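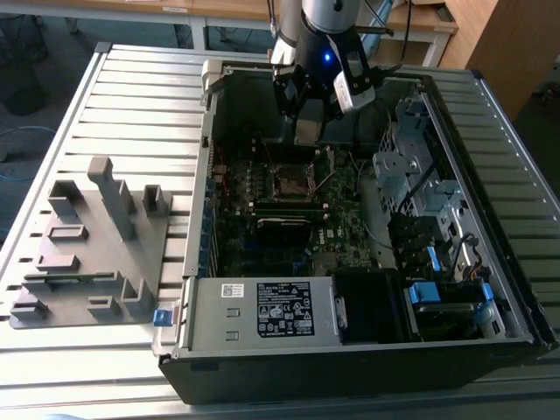

Attachment 1: Cell 2, Dell tower on its side, CPU socket empty, fixture plate to the left.

Ticket: Second gripper and spare fixture plates, Cell 2
Opened by: Prasanna Khondokar
Assigned to: Mechthild Egger
Status: Waiting on quote

Khondokar, 8:40
Need a purchase decision before the May budget closes. Cell 2 has one two-finger gripper and no spare. When the fingers wear we stop the cell and wait for Kofler. Last time that was nine working days. Also want two more fixture plates so we can set up the next case size offline.

Egger, 9:15
What do the parts cost, and is the current gripper out of warranty?

Khondokar, 9:50
Out of warranty. Finger set from Kofler is 243 per pair, plates are 89 each from Eltico. No price yet for a full gripper. Rakitz lists one with the same flange but I have not confirmed the connector.

Egger, 10:20
Finger sets and plates are under the limit, so I can approve those now. The full gripper has to go in the equipment plan. Please send the number of towers planned for the year.

Khondokar, 11:05
Plan is some 250 towers a month from Voser once the pilot ends. The pilot is 120 in total. Memory and drive removal are in scope. Power supplies stay manual for now, so no need to budget for a bigger gripper on that account.

Egger, 1:30
Approved: two finger sets, two plates. Wendelin Zwahlen will place the orders. Gripper on hold until Rakitz confirms the connector and sends a written quote with lead time.

Khondokar, 1:45
Asked Rakitz for both. Will update here.

Purchasing help desk: contact Alois Tanner | Copyright Internal Services | Back to top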